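Callcombe cell 2, bench notebook
09/10/2019

Working through the bench rules for the arm today. The old sheet has grown by additions since May and parts of it contradict each other. Going rule by rule, writing down what we do, then what the sheet says, then what I propose. Comments in the margin please, initials not needed.

1. Speed during setup

Sheet says "slow." That is not a number. Reduced-speed mode on the controller is whatever the last person left it at, and this morning it was at 80 percent of the full setting. Proposal: setup speed is 15 percent, written on the pendant, checked before the first jog of a session. Anything faster goes in the log with the program name. Playback of a program that has already run clean at 15 may be stepped up, one step per clean pass. If the end effector or the held object changes, go back to 15.

The 15 is ours and does not come from any standard. It is the setting at which I can release the enable switch before the fingers have gone anywhere that matters. Someone with slower hands should use less.

2. Who holds the pendant

One person. The pendant does not get put down on the bench with the arm enabled. If you need both hands, disable first. The sheet allows "brief" reaching in with the arm enabled and paused. Strike that. Paused is a program state and the drives are still live.

A second person at the bench says "in" before reaching and "out" after. The pendant holder repeats it. It sounds silly for the first hour and then you stop hearing it.

3. Tool checks

Before power-on, by hand: collar tight, finger screws tight, cable not trapped at the wrist through the full rotation you intend to use. Check payload and center of mass in the controller against what is bolted on. Last month the Potano gripper went on with the payload entry for the older one still loaded, and the collision threshold was wrong for two sessions as a result. No contact occurred, but we only noticed because the arm drifted in free-drive.

Open item: payload entries should be saved per tool under the tool's name. Currently there are three called "test."

4. Grip force

Lowest force that holds the object through the fastest move in the program. Start at the minimum and go up. For pens and markers this is much lower than most people set it. Too much force on a round barrel makes it roll out between the pads, and people respond by adding more force.

Test: grip, lift, rotate the wrist both ways, hold for 27 seconds, look for slip against the pad edge. I picked 27 because that is how long the longest drawing stroke sequence takes. Change it if the program changes.

For round objects, record barrel orientation relative to the fingers. "Marker in gripper" in the log is useless when somebody tries to repeat the run.

5. Objects on the bench

Sheet says "keep workspace clear." Nobody can run a manipulation task on a clear bench, so the rule gets ignored and then everything else on the sheet gets ignored with it. Proposed replacement:

a) Objects the task uses, and objects left out on purpose as distractors, are listed in the log before the run.
b) Anything fixed or metal inside the reach envelope is entered as a keep-out volume, with margin. Loose brackets count as metal. Either model it or move it off the bench.
c) Tall objects are noted separately. The approach height has to clear the tallest one plus whatever the gripper is carrying. A marker held sideways changes the width of the thing you are moving and people forget to add it.
d) Paper gets squared or angled before enabling, never during.
e) Floor on the operator's side stays free of cables and bags.
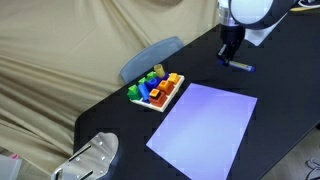 Skandinon

Marker task as set up. For the log: marker held horizontally, blue cap end to the right, in the air behind the paper. Paper blank, lying at an angle. Shape sorter with its blocks to the left of the paper. The yellow cylinder rises above the other pieces on the board, so it sets the clearance on that side under 5c. Metal bracket at the near edge of the table comes under 5b.

6. Contact with paper

Touching a surface on purpose needs its own rule, and the sheet has none. Draft:

Approach in position mode to a standoff, then switch to the force-limited move for the last stretch. Set a hard floor in the controller below the expected table height so that a missed contact stops the arm. Do the first pass cap on. Measure table height at the four corners of the paper, not once in the middle. Our table is not level and the difference is enough to lift the tip off the sheet at one end of a long stroke.

Log the contact force limit with the run. Without it, runs from different people can't be compared.

7. Stops

Emergency stop tested at the start of each session with the arm moving at setup speed. Pressing it with the arm at rest tells you the light works. After any unplanned stop: write down the pose, the program line and what was in the gripper before resetting. Reset is done by the pendant holder only.

I went back through the log for unplanned stops. Most entries give a time and the word "reset." These can't be used for anything.

8. Log retention

The Hà controller overwrites its event buffer at 1000 entries. A busy session fills that. Export at the end of the session even if nothing happened, and put the file name in this notebook.

To do
- print the new sheet once 5 and 6 are agreed, throw out both old copies
- rename the payload entries
- label for the pendant with the setup speed
- re-measure table corners after the feet are adjusted
- ask whether the force-limited move respects the hard floor or bypasses it. Manual is unclear. Until we know, treat it as bypassing.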